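Bread, Baskets and Tablecloths: Our Gallery

Welcome to the gallery page! It has grown a lot since December, when we had a few loaves, one decent basket and no idea what we were doing with either. We now have 406 pictures in the full archive, going right back to our first baking day at Zestemwood, and picking which one goes up next is one of the nicest jobs we have.

This page is all about the table. Baking gets plenty of attention everywhere else on the site (the Jarard starter diary alone runs to 71 entries), so we wanted somewhere for the part that comes after the oven – baskets, cloths, boards and how bread looks when you put it out for people. We love a wicker basket. It suits a plain bun every bit as well as something fancy, and a woven rim makes even a small batch look generous.

A few things we've learned along the way. Pale, plain cloths are our favourites, as a golden crust really sings against them. Shallow baskets beat deep ones for buns and rolls, which vanish in anything too tall. And don't overfill! Two or three pieces with a bit of room look far more tempting than a heap, and you can always top up from the kitchen.

If you fancy baking along, the Tano soft bun recipe makes 12 and uses 300 g of strong white flour for the half batch. The Siu glaze goes on just before baking, and again a few minutes before the end if you like a really glossy top (we do, every time). Both are on the recipes page, along with notes on proving in a cold kitchen.

New pictures go up whenever we've had a good bake, newest first. Click for the larger size, and do have a look at the crust – that shine is what we're always after!

Added May 14, 2022
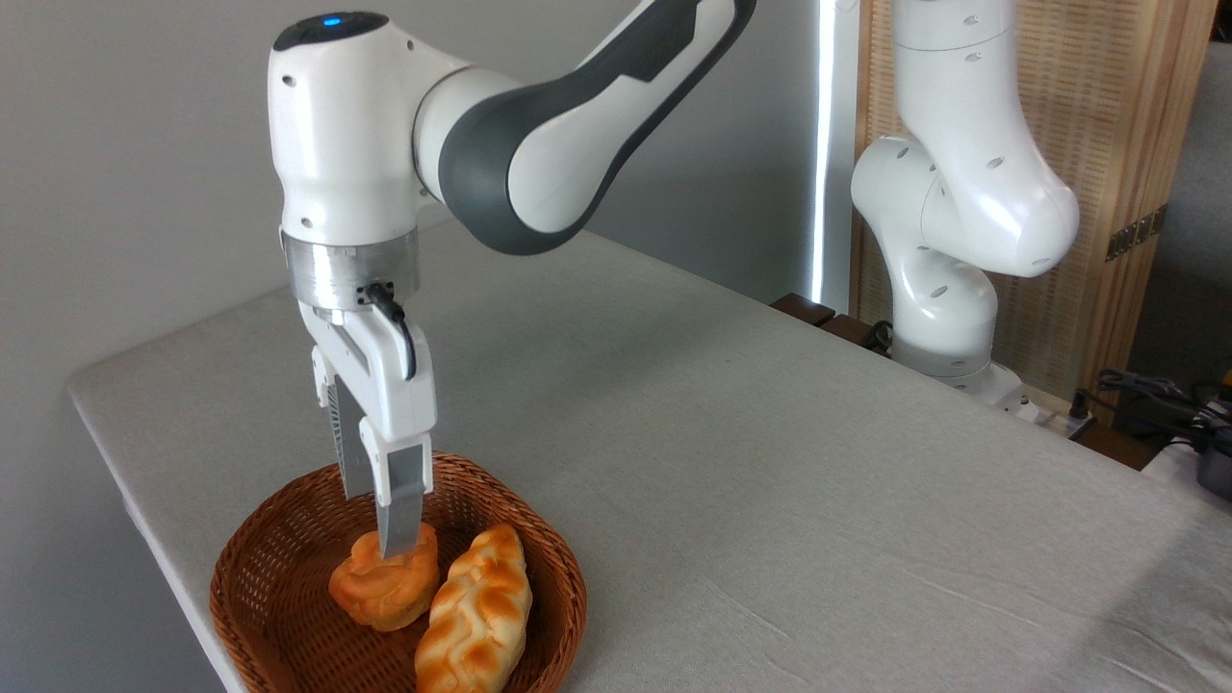
Shiny golden bun in the round wicker basket, on the light grey cloth.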